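# Stellau pair

The **Stellau pair** is a two-armed tabletop robot design meant to be put together at home or in a shared workshop. It grew out of the Rerka, a single arm that members of the Trikumdale workshop had been building from their own parts and plans, and it takes its name from the street where the first two arms were bolted to one table. The plans have been free to copy since September of the year the second arm was finished, and builders have been changing them, sometimes quite happily beyond recognition, ever since.

## Build

Most of the work can be done at a kitchen table, though a shared workshop is a kinder place for the drilling. Each arm is built up from the shoulder outward, with the gripper left for last, and the usual advice is to finish one arm completely before opening the bag of screws for the second. The parts list in the 2021 plans runs to 717 pieces for the pair, small washers included. Builders are told to leave plenty of slack in the cables – the elbow needs far more than it seems to on the bench – and to run every joint slowly through its full range before any power goes to the grippers.

The two arms don't have to match. Many pairs join a newer arm to an older, heavier one, and the control program, called Dela Peña, keeps a separate set of limits for each side.

## Shared grip

The exercise that builders tend to grow fond of is the shared grip, in which both arms hold one soft object between them. A rubber chicken held over a metal plate does nicely, and a plain white table keeps everything easy to follow.
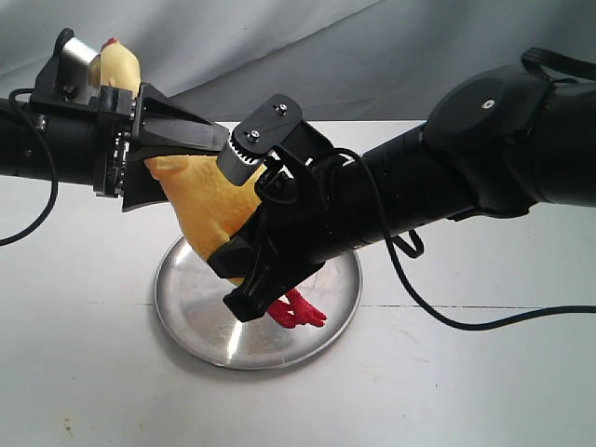
Trikumdale members have replied on the plans' discussion page that the shared grip should be tried only after 10 clean single-arm lifts on each side, and that closing force ought to stay at 300 on the program's own scale, well under its top setting of 2000.

Later copies of the plans took up the first part of that advice and left the second to the builder. Soft objects forgive a good deal, but when two arms disagree by even a little, the strain goes straight into the wrist joints, and a wrist is a fiddly thing to take apart on a weeknight.

## Versions

The current plans are dated August 31, 2021. They added a stiffer shoulder bracket and a longer cable for the left arm, and they dropped the old foot switch, which some builders still fit anyway.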